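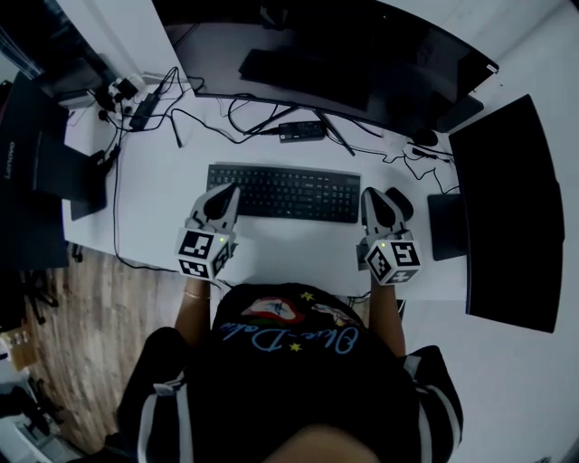 How I untangled my two-monitor desk in an afternoon

I put this off for months. Two monitors, one power strip, and every cord I own in a knot along the back edge. If yours has reached the point where you can't dust without turning something off, set aside an afternoon and do what I did.

What I used: a pack of 12 reusable hook-and-loop ties, a roll of masking tape, a marker, a 60 inch fabric cable sleeve (mine's from Presport, any brand will do) and a microfiber cloth.

First, shut everything down and switch off the power strip. Then label before you unplug. I tear off a bit of tape, fold it over the cord near the plug and write what it feeds — "big monitor," "side monitor," and so on. Do the other end too! I skipped that the first time and spent way too long playing guess-the-brick with three black adapters that all looked the same.

Now pull it all out and wipe the desk down. A white top shows everything, so go under the monitor stand while you're at it. Mine comes up fine with warm water and one drop of dish soap.

Put the monitors back before you touch a single cord. I keep the big curved one straight ahead, behind the keyboard, and the second one off to the right, turned in toward me. Sit down and look at both for a minute. Move them now if your neck complains, not after the sleeve is on (ask me how I know).

Next, the power brick. Mine used to live right in front of the monitor stand, where my eyes landed on it all day. Slide yours behind the stand if there's room, or stick it to the underside of the desk, but leave some air around it and don't bury it in a bundle of cords.

The strip goes to the back left corner. Fat plugs go at the ends, so they don't hog the outlet next door. Run the monitor cords along the back, coil up the extra in loose loops about the size of your hand, and tie each one. Then zip the long run into the sleeve. Leave some slack for anything you turn or tilt.

Last, the keyboard and mouse. A full-size keyboard with a number pad pushes your mouse way out to the right, so I center mine on the letters and scoot the whole thing a little left. My friend Heriberto Tamayo centers on the entire board and swears by it. Try both.

I used nine of the ties. The leftovers are in the drawer for when I get to the TV stand, which will probably be July.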